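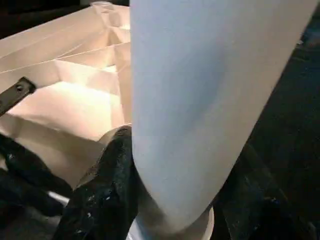

November, 9:10 am

Picked up the school leavers' guide again. The course list is in better shape than I left it, but the apprenticeship page still sends people to the old Skaltness address. Fixed that first. The new one goes to the page where you choose a trade, so a student can see the entry requirements before being asked to make an account.

Checked every outside link on the "After Year-End" section. 17 of them were dead or landed on a home page with no clue where to go next. Most of the dead ones are open-day pages from last spring. I took those out and left a line saying dates go up when the colleges post them. Somebody will need to look at this again after the winter break.

Onsri (the career quiz) now loads on the library machines. It was the pop-up blocker after all. The quiz asks 70 questions, too many for one advisory period if there is any talking first. Options:

- start it in advisory and finish at home (it does save, but only if they log in before question one)
- run it in a double period
- use the short version, which skips work conditions and pay

I lean toward the first. The short version gave me "outdoor roles" twice with different answers, and I wouldn't want a student picking courses on the strength of it.

11:30

Budget sheet. Rewrote the worked numbers on the student loan page. The old version had tuition, rent and food but left out the bus, tools and work boots, and the trades students notice that right away. I put in a separate row for "things you buy once" with a starting figure of 1000, to be changed by whoever is filling it in. The total at the bottom was not picking up the new row. Fixed, then tested with the row blank, with a zero and with text typed in by mistake. Text still breaks it. Left a note on the sheet for now.

Also changed the wording on repayments. It said "you pay it back when you start working," and two students last month took that to mean the full amount out of the first paycheck. Now it says payments come out a bit at a time once you earn over the limit, and it links to the page with the current limit. Don't copy the limit into our text – it changes and we forget.

1:45 pm

Tried the Flumis practice tests for the driver's permit. Free, no sign-up, works on a phone. The sound comes on by itself, so warn people before they open it in the library. Road signs section is good. The section on right of way has one question where the diagram doesn't match the answer. I sent them a message through their form.

Jondance wrote back about the resume workshop. They can take 17 students per session, nearly a full advisory group, and want a draft from each student beforehand, even a rough one. Our template has no space for unpaid work such as babysitting or helping on a farm. Added one under "Experience" and moved hobbies down.

Still to do

- print the new budget sheet, one side only
- ask the front office if the guide can go on the school home page or only under Students
- text-in-a-number-box problem on the sheet
- second Jondance session, morning if they have one
- read the gap year page start to finish, haven't touched it yet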